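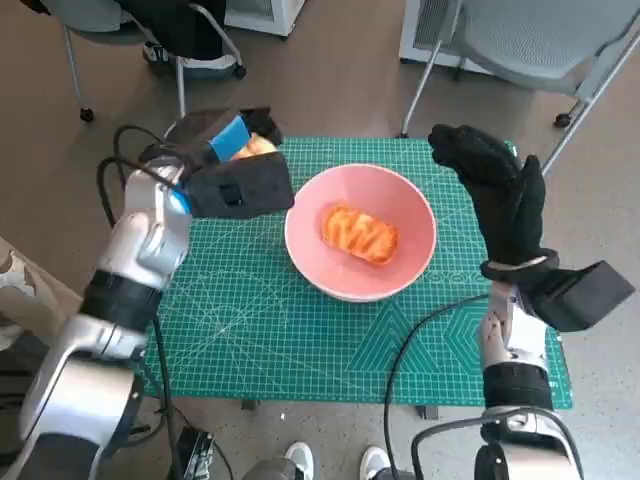

October, gone 4 already. Sorting the craft table before the Drumach lot come round. Still haven't put the cutting mat away, it's doing duty as a tablecloth and I rather like it, all those little triangles. Pink bowl out for the bready bits. Must ring Lurel re the other bowls, they said 2 weeks and it's been ages.

Lunch late. Again. Soup, standing up. Then back to it, paper scraps in one bag, offcuts in the other, couldnt find the good scissors, found them in the bread bin (why).

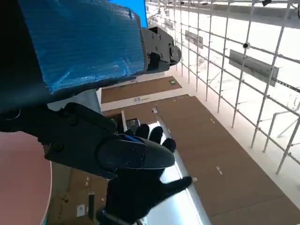

Then the template for Mota, 50 hexagons to cut by tomorrow, have done hardly any. Wrist aching. Ganditz order came to more than I thought, some 2000 sheets, no idea where teh boxes will go. Under the bed probably.

Need: glue, milk, stamps. Kettle on now, more later if I'm not asleep.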